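Namarine Short Courses / Packing and Dispatch / Week 5 handout

Closing the carton

Tutor: Juniper Pennington

Last week we filled boxes. This week we shut them, a skill everybody in the room claimed to have already. I have 18 returned parcels on my shelf that say otherwise.

Before you reach for the tape

Clear the desk. Pens and phones have been sealed into parcels before, one of them mine.

Bring the flaps together at the centre seam and hold them there with your palms. If they spring up, the carton is overfull. Take something out. Leaning on it with your elbow is not a packing method, whatever they taught you at Stesudari.

Now look at the seam from above. Flaps that overlap or gape mean the carton isn't square, and tape won't fix that - it will only preserve the mistake.

Small cartons

These are fiddlier than big ones. Keep one hand flat on top and use the other to steady the side and bring the lid in. Press, don't squash.

Homework

Close two cartons at home, any colour, and bring them in. Ívar Þrastardóttir will shake them. She enjoys this more than she should.

Reading: Plotora carton guide, the chapter on flaps. It is short and so are the jokes.
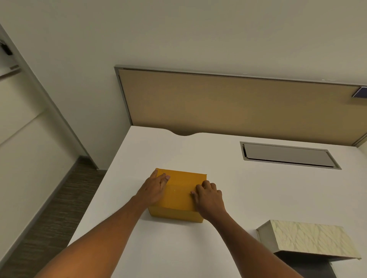 Fig. 2. Small yellow carton, both hands on, centre seam across the top.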